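Arnton bamboo cutting board, large – three and a half stars

I bought the Arnton after my old Gadeck board split down the middle, which it did at dinnertime, under an onion. The Gadeck had lasted 22 months. I wasn't asking for an heirloom, only for something that would outlive the next set of dish towels.

It showed up in February with a booklet of care instructions longer than my lease. Oil it, don't soak it, don't lean it wet against anything you love. I did the oiling twice and then went back to being myself.

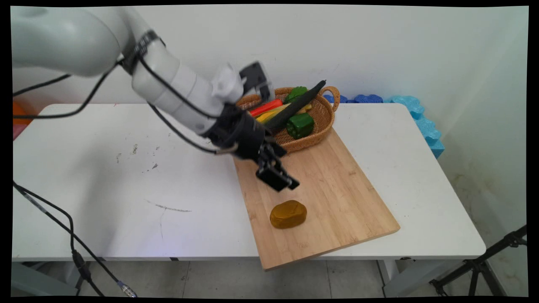
Size is where the Arnton and I disagree. The listing says "large" and means it, so on a folding table it takes over. Mine has to go at an angle, and even then the bottom edge hangs out past the front. Set the wicker basket on the far end and you still get enough bamboo for one potato-sized job, maybe two if you're tidy.

The fine stripes in the grain are handsome and hide knife marks well. It is also heavy enough to stay put while I hack at a squash – the Gadeck used to travel.

I took off a star for the weight at the sink and half for the booklet. Would buy again, probably after measuring.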